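July, started a little before nine

Basket day again. Item 1077 is back off the shelf and on the white table, where it will stay until I have written down everything I failed to write down last time. Last time's notes read, in full, "basket ok, banana ok." They are in my handwriting, so I can't blame anyone.

For whoever picks this up: Bitach is the fruit storage part of the kitchen work. We need one container that holds fruit, looks like something a person would keep on a counter, and doesn't need explaining to visitors. The clear bowl was dropped in the spring (everything showed through it, including the fingerprints of whoever moved it). The enamel dish was dropped too, in the other sense. So it's wicker.

There are 2 baskets in the running. The Guvidum is the rectangular one, tan, rolled rim. The other came from Fan and is round, and it rolled off the shelf on its edge during the first week and has not regained my trust. Shaohua still likes it. Shaohua also likes the mug with no handle. I'm working with the Guvidum today and the round one can have its own day.

Setup, since I keep leaving it out: one lamp, off to the right, set to 4000. Blinds down. Table wiped first thing with Cesum on a cloth, then a dry cloth. The Cesum bottle says to leave it on for two minutes and I left it on for the length of a phone call, so let's say that has been tested as well.

Fruit: one banana. I had planned on a bunch, but a bunch decides for itself how it sits and I wanted to look at the basket. A single banana is easy to put down the same way twice. 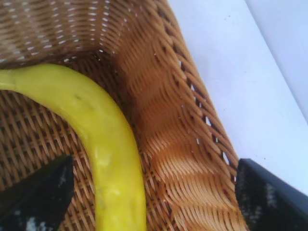

Banana in the Guvidum, from close up. Note the light through the back wall.

Notes on the weave, while I have it in front of me.

The floor is woven tighter than the walls. I had never noticed this in however many months we've owned it. The walls have small gaps between the rows and let light through; the floor is a fine crisscross and feels almost flat under a finger. Good for fruit, I think. Soft things get pressed into whatever pattern they sit on, and a fine pattern is kinder than a coarse one. The pear from June had a very convincing honeycomb on its underside after a weekend in the round basket. Meifang took one look at it and asked if we were growing tires.

The sides lean outward. I like this more than I expected. You can get a hand in without scraping your knuckles on the rim, and the banana doesn't have to come up past a vertical wall. On the other hand a leaning wall takes up counter, and the counter in the mockup kitchen is already spoken for by the kettle, the toaster and the bread bin that doesn't close. Will measure the rim against the counter depth. Had the tape measure an hour ago.

Rim is braided and rolled over, no loose ends that I can find. Ran a piece of old stocking around it to check for snags. It caught once, near a corner, on what I think was my own ring. Took off the ring, went around again, nothing. Writing this down as a pass.

Smell: faint, dry, a bit like a garden shed. Not a problem with a banana. Might be a problem with bread. Put a question mark next to bread.

10:40

Stopped to deal with the tabletop. The surface has been bothering me since the move. From across the room it's white. From close up it's a sort of pale blue-gray, and it has specks. Small dark ones, a few here and there, and I can't tell by looking whether they're dirt or part of the table. I wiped one with a dry cloth. Wiped it again with Cesum. Tried a fingernail. It may be a mark, or it may be a speck of basket that has developed a strong attachment. Wicker sheds a bit when it's new, and this one isn't new, but it has been dragged around a good deal and I wouldn't swear to its manners.

Meifang suggested the polishing pads from the drawer. The only ones left are marked 4000, which led to five minutes of confusion, as I had just written 4000 for the lamp and she thought I wanted to sand something with a light bulb. To be clear for the record: lamp 4000 is color temperature, pad 4000 is grit. Please, whoever reads this, write the unit. I say this as the person who didn't.
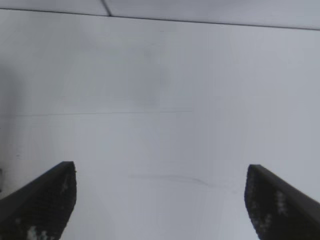

I decided against the pads in any case. A polished patch on a matte table is worse than a speck. You'd get one shiny island and then have to polish outward from it for the rest of the week to catch up, and I know myself well enough to know I'd get two thirds of the way across. The specks stay. If they bother anyone, there is a tablecloth in the linen box, and the tablecloth has a gravy stain, so choose your speck.

What I did do was go over the whole top with a barely damp cloth and then look at it from low down, chin on the edge, which is how you find streaks. Found two, near the left side, both from this morning's wipe. Cesum leaves a faint film if you let it sit through a phone call. So two minutes is two minutes, and I apologize to the bottle.

Cleaning the basket itself is a separate question. Shaohua wants a washable liner. My position is that a liner hides the only nice thing about the basket and gives you a piece of cloth to launder. His position is that people will put wet grapes in it. We have gone around on this before and I expect we'll go around on it again after lunch.

Compromise for now, agreed by both of us and signed by neither: try a plain brush on the floor of the basket, dry, working along the strands and then across. If crumbs come out, no liner. If crumbs stay, liner, and he gets to pick the fabric, within reason. Reason excludes the pineapple print.

11:30

Brush test. Crushed half a cracker over the basket with the banana out, shook it lightly, brushed. Most of it came out with the first pass along the strands. The rest had to be tipped out over the bin, with a slap on the underside. A little dust stayed in the corners where the floor meets the wall. The corners are rounded on the outside but tight on the inside, and the brush I used is too wide for them. A toothbrush did better. I'm calling this a pass with a toothbrush. Shaohua is calling it a fail with crumbs. Both are now in the book.

Ate the other half of the cracker. Stale.
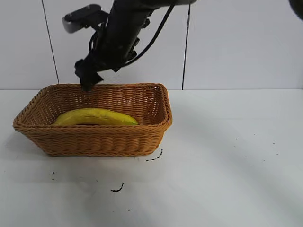
Placement. Long side parallel to the front edge of the table looks right to everyone who has walked past, and when I turned it end-on Meifang turned it back without comment on her way to the sink. People seem to have a firm idea about which way a rectangular basket goes. So long side to the front, and it should be marked that way on the counter plan.

It also reads as "for fruit" faster with the long side facing you. No idea why. End-on it could be for letters, or remotes, or the keys to a car you sold. With the long side facing you and a banana in it there isn't much doubt.

The shadow is worth a note. With the lamp on the right, the basket throws a soft gray patch to the left, wide and with no hard edge. Nice enough on the table. In the mockup kitchen the bread bin would sit right in it, and the bread bin is gray to begin with and doesn't need the help. Either the basket goes to the left of the bin or the bin goes, and I have wanted the bin to go since it arrived.

Color. Under the lamp the wicker comes up warm, closer to caramel on the inside of the walls and lighter on the outside where the strands shine. The yellow sits well against it. The enamel dish used to make any banana look like it was waiting for a doctor. I tried a lime next to it from Shaohua's lunch bag (returned) and that was fine too. Oranges I expect will vanish into it. Oranges to be tried when someone brings oranges.

After lunch

As predicted, the liner came up. No progress. New idea from Meifang: no liner, but print a small card with the care notes, so that the wet grapes people are at least informed. Draft of card: dry brush weekly, toothbrush for the corners, don't soak, let fruit dry before it goes in. Shaohua would like to add "or use a liner." It can go on the back.

Banana went back in for the afternoon, lying the long way.

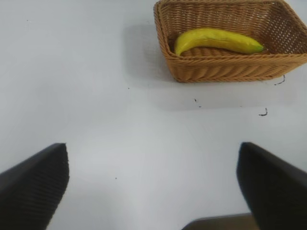 How should a single banana lie in the basket?
Lengthwise, on its outer curve, with both ends pointing up a little. It takes up most of the width that way and keeps still if someone nudges the basket. Crosswise it leans on a wall and slides.

Left to do: rim against counter depth, once the tape measure turns up. Bread question. Oranges. Narrower brush. Ask Guvidum if the same weave comes in a shallower one, though this is already shallow and I suspect the answer is a tray.

Round basket gets its turn next. Have put a bookend in front of it.

Tape measure was in the bread bin.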